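Sauce de table

On appelle sauce de table, ou parfois condiment de table, toute préparation liquide, épaisse ou semi-épaisse que l'on pose au milieu des convives et dont chacun se sert à sa guise, une fois le plat arrivé. L'expression se distingue de la sauce de cuisine, celle que l'on monte dans la casserole et que le cuisinier verse lui-même, même si la frontière entre les deux a toujours été assez poreuse et que bien des familles la franchissent chaque dimanche sans y penser. La moutarde, le ketchup, la sauce soja, le nuoc-mâm, la harissa délayée, les sauces pimentées au vinaigre et la mayonnaise en pot comptent parmi les plus répandues.

Définition et vocabulaire

Le mot condiment vient du latin condimentum, lui-même tiré du verbe condire, assaisonner ou confire, et il a longtemps couvert un ensemble très large : sel, poivre, câpres, cornichons, herbes, huiles. Sauce vient de salsa, « salée », et garde donc dans son nom le souvenir de ce qui en faisait l'essentiel. Dans l'usage courant, on ne range parmi les sauces de table que les préparations qui coulent, se cuillèrent ou se pressent, ce qui laisse de côté les poudres, les pickles en morceaux et le beurre, bien que ce dernier ait ses défenseurs passionnés.

Dans son ouvrage La Table servie (418 pages, fort bien illustré et hélas difficile à trouver), l'historienne de l'alimentation Rima Chamoun propose un critère simple et assez séduisant : est sauce de table ce dont le convive règle lui-même la dose. Ce critère a l'avantage de faire entrer dans la famille le filet de citron et la saucière du rôti, et l'inconvénient, souvent relevé, d'y faire entrer presque tout.

Histoire

De l'Antiquité au Moyen Âge

Le garum, obtenu par la macération de poissons et de viscères dans le sel, est la plus célèbre des sauces antiques. Il servait en cuisine comme à table, pur ou mêlé de vin, de vinaigre, d'eau ou d'huile, et circulait en amphores dans tout le bassin méditerranéen. On en fabriquait de toutes qualités, et l'écart de prix entre les meilleures et les plus modestes était considérable. En Asie orientale, les pâtes et les sauces fermentées à base de poisson, puis de soja, remontent elles aussi très loin, et l'on peut suivre leur parenté, d'un port à l'autre, avec un vrai plaisir de promeneur.

Au Moyen Âge, les tables européennes aisées connaissent la cameline, à la cannelle, le jance au gingembre et toute une série de sauces vertes au persil. Elles sont acides bien plus que grasses, liées au pain, et se présentent volontiers dans de petites écuelles où l'on trempe sa viande. Dans les grandes villes, les sauciers et les moutardiers en vendent de toutes prêtes, ce qui nous rappelle fort à propos que l'achat d'une sauce déjà faite n'a rien d'une invention récente.

Le verre et la bouteille

À partir du XVIIIe siècle, le commerce maritime fait connaître en Angleterre des sauces venues d'Asie du Sud-Est, que les cuisinières imitent avec ce qu'elles ont sous la main : champignons, noix vertes, anchois, huîtres. Toutes ces préparations brunes et relevées portent alors le nom de ketchup, ou catsup, mot que l'on rattache le plus souvent à un terme du sud de la Chine désignant une saumure de poisson. La tomate n'arrive dans les recettes qu'au début du XIXe siècle, aux États-Unis, et il lui faut ensuite plusieurs décennies pour évincer ses aînées au point de faire oublier qu'elles ont existé. Le ketchup de champignons se prépare pourtant encore dans quelques maisons britanniques, et ceux qui en ont goûté sur une grillade en parlent avec chaleur !

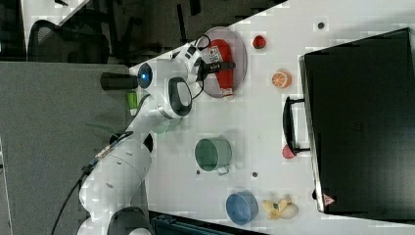 Objet rouge à étiquette blanche et plat rond gris, sur une table blanche.

La bouteille de verre, avec son goulot étroit, s'impose au XIXe siècle. Elle protège mieux la sauce de l'air et se transporte bien, et sa transparence rassure une clientèle qui se méfie, souvent à juste titre, des colorants et des fonds de cuve. Les étiquettes deviennent à cette époque de petits chefs-d'œuvre de typographie. Le musée du Condiment de Drevside en conserve 394, presque toutes données par la famille d'un imprimeur, et son catalogue, mis à jour le 17 juillet 2021, les classe par goût dominant (acide, sucré, salé, piquant) au lieu de suivre l'ordre des dates, parti pris qui surprend d'abord le visiteur et finit par le charmer.

Le flacon souple

Le flacon de plastique souple se répand dans la seconde moitié du XXe siècle, d'abord dans la restauration rapide, puis à la maison. Il ne casse pas, pèse peu et se vide par simple pression de la main. Le modèle à large bouchon, que l'on range tête en bas, est venu ensuite, avec des valves souples qui se referment d'elles-mêmes entre deux usages.

Propriétés physiques

Beaucoup de sauces de table sont des fluides dits rhéofluidifiants : leur viscosité diminue quand on les agite ou qu'on les presse, puis remonte au repos. Le ketchup en offre l'exemple que tous les professeurs affectionnent. Dans une bouteille de verre retournée, il semble d'abord tout à fait immobile, retenu par ce que l'on nomme son seuil d'écoulement, et lorsqu'une secousse lui fait franchir ce seuil, il part d'un coup, généralement en quantité trop généreuse. Secouer la bouteille bouchon fermé avant de servir, puis l'incliner doucement, donne de bien meilleurs résultats que les claques sur le fond.

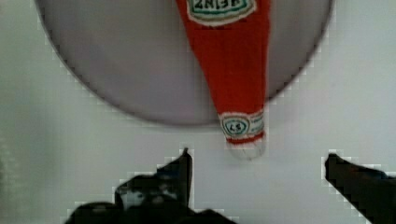 La moutarde et la mayonnaise obéissent à des lois voisines, mais leur structure est différente. La première est une suspension de graines broyées dans un liquide acide, et il est courant qu'un peu de ce liquide remonte à la surface pendant la conservation ; il suffit alors de remuer. La seconde est une émulsion d'huile dans l'eau, stabilisée par les lécithines du jaune d'œuf, et elle supporte assez mal le gel, qui en rompt l'équilibre. La sauce soja et le nuoc-mâm, eux, coulent presque comme de l'eau, d'où les becs verseurs très fins dont on les équipe.

Usages à table

Les manières de se servir varient beaucoup d'un pays à l'autre, et même d'une famille à l'autre. En France, la moutarde se dépose traditionnellement sur le bord de l'assiette, en petite noix, et l'on y porte ensuite chaque bouchée. Au Viêt Nam, la sauce est volontiers partagée dans une coupelle commune, tandis qu'au Japon chacun dispose plutôt de la sienne pour les poissons crus. En Belgique, le choix offert par les friteries tient de la bibliothèque, et l'on aurait tort de s'en plaindre.

L'étiquette bourgeoise a longtemps regardé la bouteille d'un mauvais œil et recommandé de transvaser son contenu dans une saucière, un moutardier ou un huilier. Baltasar Carretero, qui a tenu pendant de longues années le restaurant Trultinside, défendait encore cet usage dans ses carnets : il y décrit avec tendresse ses 60 moutardiers de faïence, sortis chaque année en septembre pour la fête des vendanges, et la patience qu'il fallait pour les laver. La plupart des établissements ont depuis adopté le flacon ou la dose individuelle.

Conservation

L'acidité, le sel et le sucre protègent naturellement la plupart des sauces de table. Une bouteille non ouverte se garde au sec, à l'abri de la lumière. Après ouverture, les fabricants conseillent en général le réfrigérateur, surtout pour la mayonnaise et pour les sauces peu vinaigrées ; le ketchup et la moutarde y conservent mieux leur couleur et leur parfum. Les préparations maison à l'œuf cru demandent davantage de prudence et se consomment de préférence le jour même.

Voir aussi

Condiment
Garum
Huilier
Moutardier
Rhéologie
Saucière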